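Wero is looking for people to do chores with us in Gough - paid, 8 sessions each, starting in March.

I've been working on whether machines can do ordinary household jobs yet, and my short answer is "some of them, slowly, on a good day." Wiping a table? Pretty decent! Putting dishes away in a rack? Ask me again in December. To get any further I need to watch lots of regular people do this stuff their own way (messy ways very welcome). 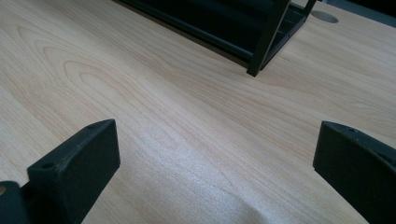

You don't need any tech background, and you don't have to be tidy. You do need to be 18 or over and okay with standing for a couple of hours. We have room for 32 people, and everyone who finishes gets $400.

Sessions are at the Plondo building, second floor, evenings or Saturday mornings. Parking is free after five. To sign up, leave your name and the times you can make at the Plondo front desk - I'll call you back myself.

Posted February 21, 2022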